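Keeping the twin honest

Before anyone in Oltley touches the two-armed packing cell, Vlastimil Rusnák sets it up on screen. The simulated copy has the same pair of white arms, a bare tabletop and a few groceries to reach for.

He starts with the grippers. Each finger's travel is checked against the real one, then the friction of the pads, then the weight of every tin and box. A wrong weight is the usual fault - the arm lifts too hard and the item jumps.

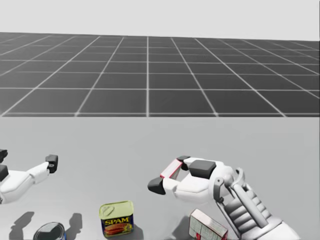 The next job is clearance. Both arms work over the same patch of table, so Rusnák runs 180 reaches overnight and reads the log in the morning. Anything closer than 4 cm between fingertips gets flagged and the path is redrawn.

In August a worn wrist bearing was replaced on the real cell, and the copy had to be measured again from the shoulder down. It took him two days. The Staston cell is due the same treatment next.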